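Dasdale Household Help > Storage and Sorting

Which things go in the bin with the lid and which go on the rack?

Posted by GhorbaniRoad

I have inherited a hobby corner. It came with the flat, along with a smell of pencil shavings and a drawer of keys that open nothing. The previous tenant did home science of the gentle sort, pond water mostly, and left me the kit in December with a cheery note and no instructions.

The bits that matter: a white plastic storage bin, a light blue lid, a black wire-mesh rack with several tiers, and a long white mesh basket divided into compartments, which is on the wall and has nothing in it. I had it all out to have a think, and the thinking is still going on.
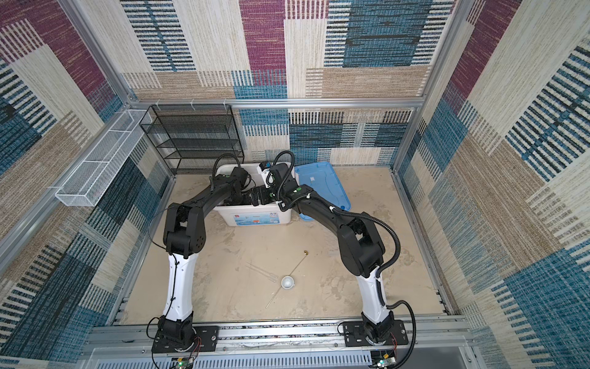
My instinct is to put everything in the bin, press the lid down and call it sorted. My sister says this is how I ended up with a suitcase I haven't opened in 8 years. She would like things on the rack where they can be seen. I would like things where they can't.

The awkward items are the clear ones. There is a test tube rack, tubes with screw caps, and various lengths of transparent something that I only find by treading on them. I've spent 25 minutes at a time looking for an object that was in front of me. Is there a system for this, or do I just buy slippers with thicker soles?

Posted by suvari_shed

Bin. Lid. Done. Life is short.

Posted by Esperanza Quintanilla

I would ignore the reply before mine, although I have lived that way and it was very restful until I needed something.

Sort by how often you pick a thing up. Anything used weekly goes in the wall basket, one kind per compartment, and you must be strict or it turns into a long thin version of the bin. The wire rack is for bigger things with flat bottoms. Small things fall through the mesh or sit at a slant and sulk. Check it stands straight before you load it, and put the heaviest items on the lowest tier.

The bin gets whatever you use twice a year. Write the contents on a bit of card and tape it to the end you'll be facing.

For the clear stuff, put the tubes back in their own rack, caps on, and stand the rack on something dark. A tea towel will do. I have 63 tubes at home and haven't trodden on one since I bought a navy tray in Zasbridge market. Anything long and thin, like metal rods or skewers, should go in a tall jar, pointed end down. Do this before the tubes. You'll thank me when you kneel.

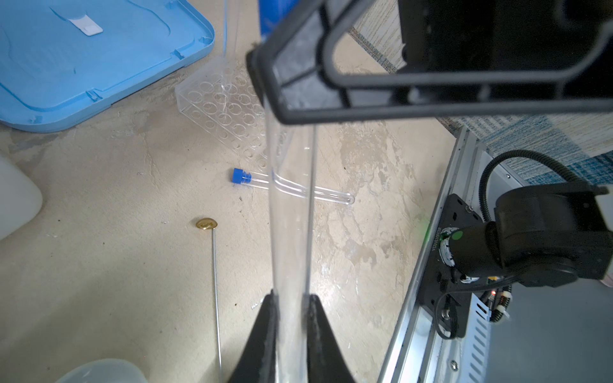 GhorbaniRoad came back to say that the tea towel was a success but the only tall jar in the flat had spaghetti in it, and could the two share. Esperanza Quintanilla said they could not.

Posted by pondlife261

Slightly different view. I keep my test tube rack in the bin, tubes and all, and it's fine as long as nobody picks the bin up by one side. My husband picks the bin up by one side.

Also, does your lid fit your bin? I'd try that first. I had almost 25 lids at one point and they were all for something else.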